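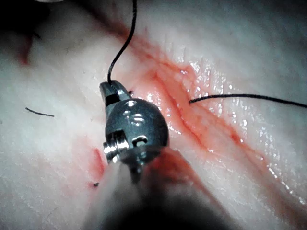
Black suture thread held in the jaws of an instrument beside an incision in a tissue pad. A second strand emerges at the edge of the cut.

A surgical suture is a length of thread used to hold body tissue together after an injury or an operation. The word is used both for the thread itself and for the stitch or row of stitches made with it. Suturing is also called stitching, and the material is sometimes sold under the plain name of suture thread. It is one of the oldest methods of wound closure and is still widely used, alongside staples, adhesive strips and tissue glue.

Materials

Suture thread is grouped first by whether the body breaks it down. Absorbable sutures lose their strength over a period of days to months and are used mostly in deeper layers, where removal would be difficult. Catgut, made from the intestines of sheep or cattle, was the standard absorbable thread for a long time. Synthetic polymers such as polyglycolic acid and polydioxanone have replaced it for most purposes.

Nonabsorbable sutures keep their strength far longer. Common types are nylon, polypropylene, polyester, silk and stainless steel. They are used in skin, where they are taken out once the wound has closed, and in some internal repairs that need lasting support. Silk is classed as nonabsorbable, although it weakens slowly in the body.

Thread may be monofilament, made of a single strand, or multifilament, made of several strands that are braided or twisted. A monofilament passes through tissue with little drag but is stiff and tends to spring out of its knots. Braided thread is softer and knots more securely, but the spaces between its fibers can harbor bacteria. Some braided threads are coated to make them slide more easily.

Color

Many sutures are dyed black, blue or violet so that they stand out against pink tissue and blood. Undyed thread is available for places where color might show through the skin. Color alone does not identify a material. Black thread, for instance, may be silk or nylon.

Size

Thickness is commonly given on a scale that dates from a time when thread could not be made very fine. Sizes above 0 are whole numbers, with larger numbers for thicker thread. Sizes below 0 are written with a number and a zero, as in 2-0 or 5-0, and here a larger first number means a thinner thread. Fine sutures such as 6-0 are often used on the face, and still finer sizes are used on small blood vessels and in the eye.

Needles and handling

Most modern sutures come with the needle already attached, an arrangement known as a swaged needle. Curved needles are the usual choice and are described by the part of a circle they cover, such as three-eighths or one-half. Tapered points spread the tissue apart and are used in soft organs. Cutting points have sharp edges and are used in skin.

The needle is gripped with a needle holder, and forceps are used to steady the edge of the wound. In general, the needle enters at an angle close to 90 degrees to the surface, and the wrist is turned so that it follows its own curve. Thread that will stay in place should not be crushed in metal jaws, as this can weaken it — monofilament is especially prone to this kind of damage.

Stitch patterns

In the simple interrupted pattern, each stitch is tied and cut separately. If one fails, the others still hold. A continuous or running suture uses one length of thread along the wound and is quicker to place, but a break can loosen the whole line. Mattress sutures cross the wound twice and are used to spread tension or turn the edges outward. Subcuticular sutures run just under the surface and leave few marks.

Knots

The square knot and the surgeon's knot are the most common. The surgeon's knot has an extra turn in the first throw, which helps keep it from slipping before the second is laid down. Stitches are drawn only tight enough to bring the edges together — too much tension can cut off the blood supply and slow healing.

Practice

Suturing is learned first on foam, silicone pads, fruit or animal tissue. Beginners usually start with simple interrupted stitches and knot tying, then move on to running and buried patterns.

See also

Needle holder
Surgical staple
Tissue adhesive
Wound healing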